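Frequently Asked Questions: Complaints, Cancellations and Speaker Disputes

This page covers the procedure used by the Warkia Speech and Assembly Monitor. It applies to reports about events, venues and published statements. For press questions, use the contact form.

What does the Monitor do?

We keep a public register of disputes over who may speak at civic, religious and campus venues. Each entry records who objected, on what grounds, what the venue decided and whether the decision was later changed. We don't organize protests and we don't ask venues to cancel anyone.

Who runs it?

The register is edited by Miloslav Krajčí and hosted by Allent, a nonprofit publisher. Editorial decisions are made by the editor alone. Allent pays for hosting and legal review and doesn't see entries before they go live.

What counts as a dispute?

A dispute needs a named event or publication, a public objection and a venue or host in a position to respond. An argument on social media with no venue involved is outside the register. So is a private disagreement within a congregation or a party branch, unless one side has published its case.

How many entries are there?

The register held 1,596 entries at the April update. Entries that were merged keep their old numbers, which redirect to the combined record.

Do you record what the speaker said?

Yes, where a recording or a full transcript can be found. We quote at least two sentences on either side of a disputed remark. If only a secondhand report exists, the entry says so in the first line and is marked "unverified wording."

Why do you list a group's own record next to its complaint?

Readers asked for it. A group that objects to one speaker may have hosted another with similar views, and the two cases are often filed years apart. Cross-references are added only when both events meet the definition above. No comment is attached to them.

Do you use words such as "Islamophobic," "antisemitic" or "homophobic" in your own voice?

No. These words appear in quotation marks with the name of the person or body that used them. The same rule applies to "hate preacher," "extremist" and "censorship."
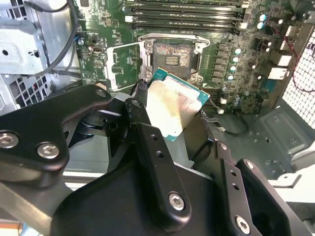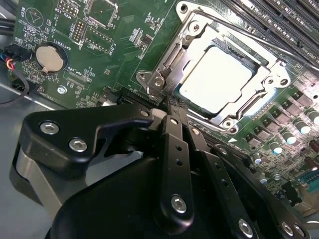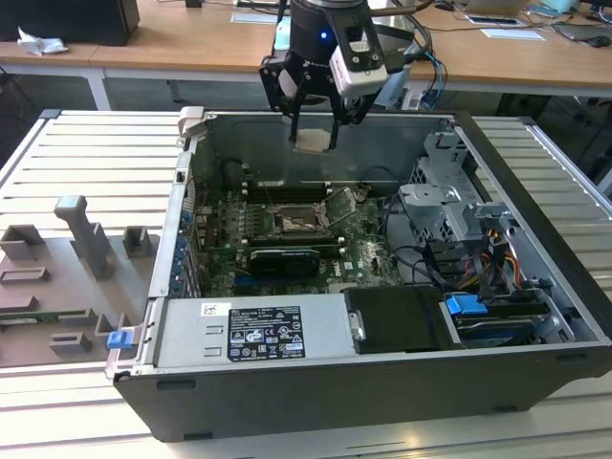
Desktop computer hardware, with the motherboard in view.

How do I report a dispute?

Send the name of the event, the venue, the month and a link to the objection. Reports without a link are held for nine days and then deleted. You may ask us to keep your name private — most people do — and we remove it from the file once the entry is published.

Can a venue reply?

Yes. A venue or speaker may submit a statement of up to four paragraphs. We print it unedited below the entry, apart from addresses and phone numbers. A second statement replaces the first.

Will you delete an entry about me?

Only if it identifies the wrong person or if a court orders it. A changed opinion or a later apology is added to the entry with a link to the source. The original text stays.

What is the difference between Salian and Stikis?

Salian is the public search tool. Stikis is the older archive of newsletters, closed to new material. Almost all of its contents can be searched through Salian, but scanned pages must be opened in Stikis itself.

May I quote the register?

Yes, with the entry number. Please check the revision note at the foot of the entry before you publish — wording can change after a reply comes in.

Do you take money from political parties or religious bodies?

No. Individual gifts are accepted through Allent. Donors have no access to pending reports.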